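Hand-Held Gripper Build Moves From the Bench to the Bedroom

Narurgate, the shared workshop behind the Ploleo build nights, has a new project on the go, and it's a fun one: a hand-held gripper with bright yellow fingers, made for folding and sorting clothes at home. Members have put 40 evenings into it so far, and the clothes are finally out!

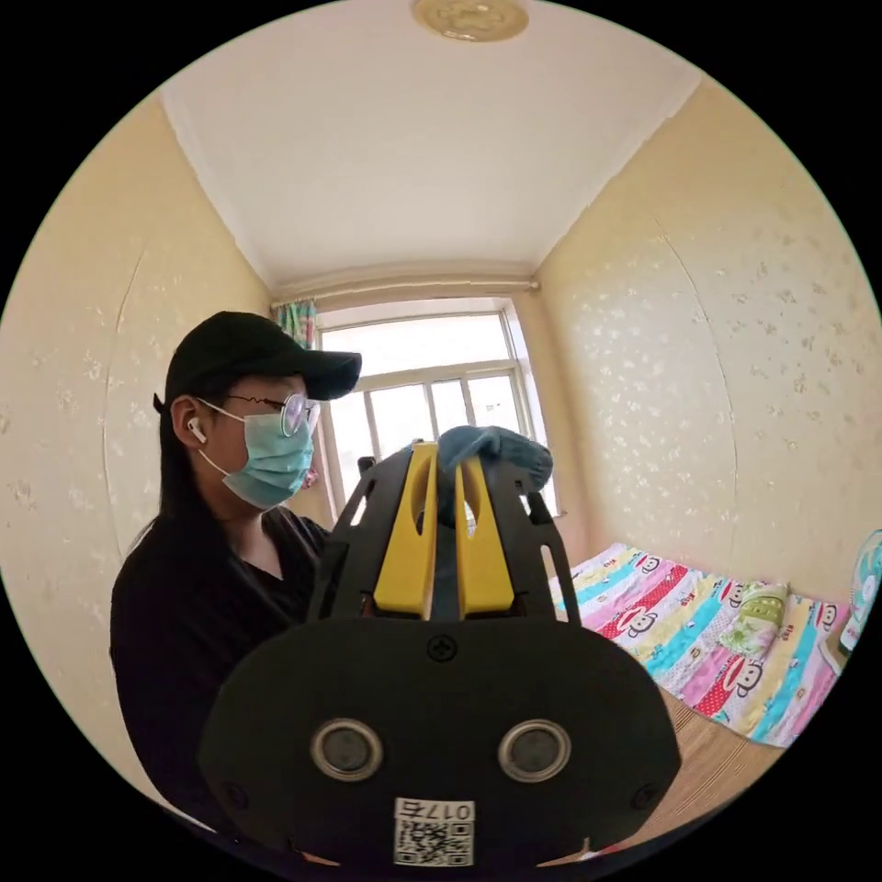
Light blue cloth between the fingers in the first photo, jeans on the bed in the second.

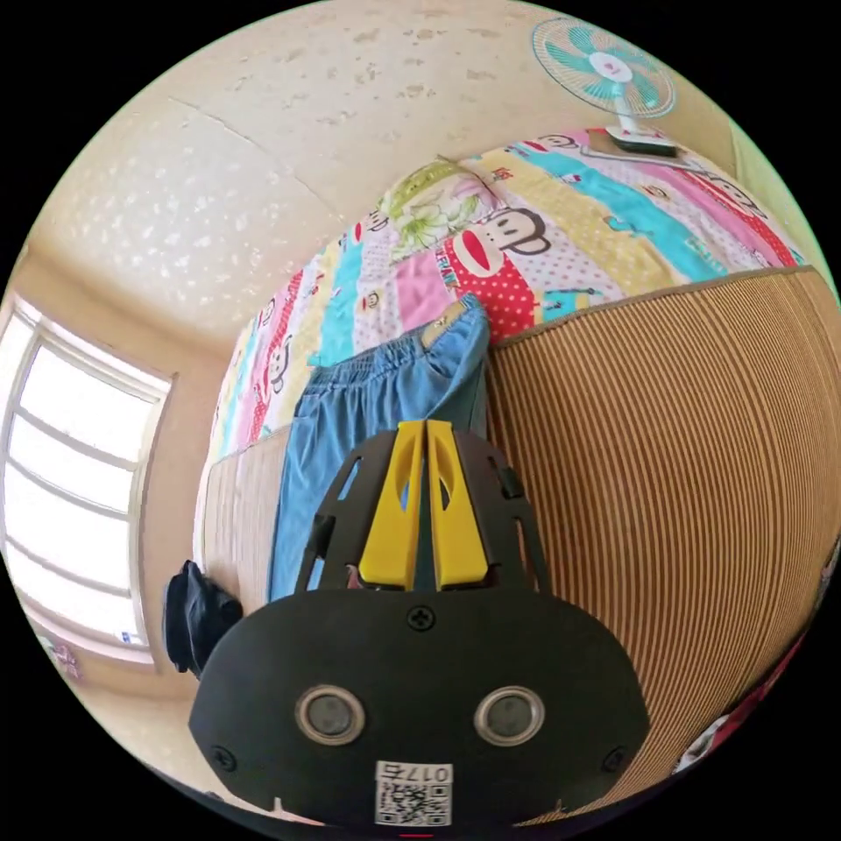
By Nurhan Sezer | March 16, 2024

Soft fabric is a great test for a home build. It slips, it bunches up, and it never lies the same way twice. Gintarė Juška drew the first set of fingers in December and has been tweaking the slots ever since. "I love this stage," she said. "You change one little curve and the whole grip feels different."

Amnuay Intarasuk is writing up the parts list, with screw sizes and print settings, so other members can put one together on their own kitchen table. Next up are towels and then socks, which Juška is already looking forward to.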